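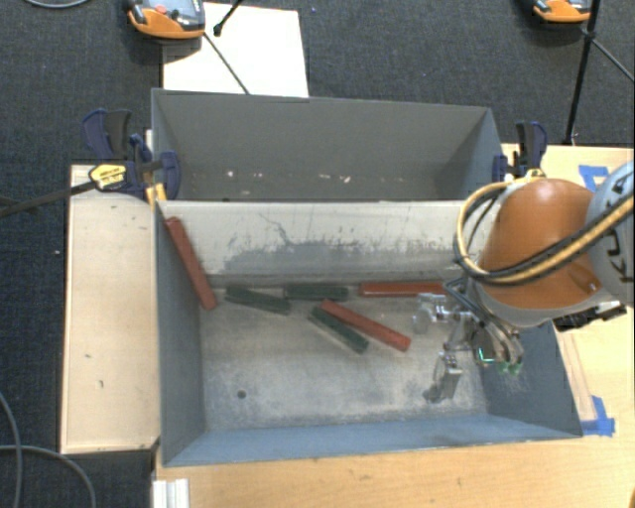 Setell Music Group Acquires Robles Records Catalog and Names Remedios Manzano to Lead New Label Division

TRISTPORT, August 6, 2024 - Setell Music Group, an independent music and live events company, today announced that it has completed the purchase of Robles Records, including the label's full catalog of 311 recordings. The terms of the sale were not disclosed.

The catalog covers 22 years of dance, Latin and soul releases, most of them recorded at the label's own studio on the Tristport waterfront. Under the agreement, Setell takes over the master recordings and the existing distribution contracts. Publishing rights stay with the songwriters and are not part of the sale.

Setell has also formed a label division, which will operate under the Robles name. Remedios Manzano has been appointed president of the division, effective immediately. Ms. Manzano joined Setell in May from the radio promotion firm Vurus, where she was head of artist campaigns.

"Robles has always released records that DJs keep in their sets for years," said Severino Calvo, founder and chief executive of Setell. "We have booked many of these artists for our events, and we are pleased to be able to work with them on their recordings as well."

Nicanor Garrido, who founded Robles Records and has run it since its first release, will remain with the company as a senior adviser. All nine members of the Robles staff have been offered positions with Setell.

"I wanted the label to stay in Tristport, and I wanted the people who work here to keep working here," said Mr. Garrido. "Setell agreed to both before we discussed anything else."

The division's first project will be a reissue series drawn from the early catalog. Seven albums have been selected, beginning with the debut by percussionist and bandleader Alcides Falcão. The recordings are being remastered from the original tapes by engineer Valeriano Pastor and will be issued on vinyl and through digital services. Release dates will be announced separately.

Artists and managers with questions about current royalty statements should continue to write to the Robles office. Payment schedules are unchanged.

About Setell Music Group

Setell Music Group produces club nights, festivals and concert tours and provides marketing services to recording artists and venues. The company is privately held and has its head office in Tristport.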